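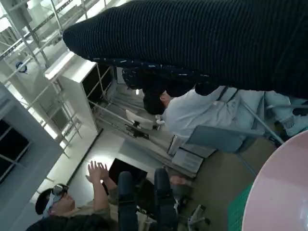
About Saliba

Saliba is a small cooking and sewing school. Two rooms, one long hallway, a kitchen that gets too warm in June. We teach adults mostly, plus a teen group after school. Beginners welcome, always have been.

How we started

Started as a mending circle over the Skotia fabric shop. People brought coats, stayed for soup. Somebody asked for the soup recipe, then for a lesson, and the lesson got a waiting list. When the shop needed its upstairs back we moved to our own place on Jultura Street, number 156, side door. Ring twice, the bell sticks.

What we teach

Hand sewing, machine sewing, basic pattern cutting. Zippers get their own evening. On the kitchen side: knife skills, bread, soups and stews, preserving, weeknight dinners. Quilting comes back in the fall if enough poeple sign up. No certificates, no grades. You go home with what you made, or in the case of soup, a jar of it.

Classes are kept small. Short courses run four weeks, long ones ten. Drop-in mending is open to anyone, bring your own buttons if you're picky about buttons.
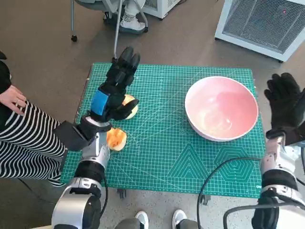 Knife skills is the class we get the most mail about, so a few words. First week is grip and stance, nothing else, and yes it's slow. Then onions, carrots, herbs. Fruit comes later because it's slippery and people rush it. With melon we go over rinds, seeds and keeping a wide bowl close by, like the white-rimmed one with the pink inside, next to the cantaloupe. Green gridded mats are a familiar sight to anyone from pattern cutting. Please bring an apron, closed shoes, and a container with a lid that really shuts.

Fees and places

Full course is $196, materials included except fabric. Drop-in is pay what you can. We hold 2 free places in every course, just ask, no forms and no questions. Stisow Bakery gives us flour for the bread classes and we're very gratefull.

Getting here

Bus stops at the corner. Bike rack out back. Parking is bad, sorry. One step at the side door, we have a ramp, call ahead and we'll put it down.

Contact

Leave a message on extension 1571, we check it between classes. Replies can take a few days during sign-up week. New schedule goes up on the door first, then here.

Page last updated Sep 14, 2021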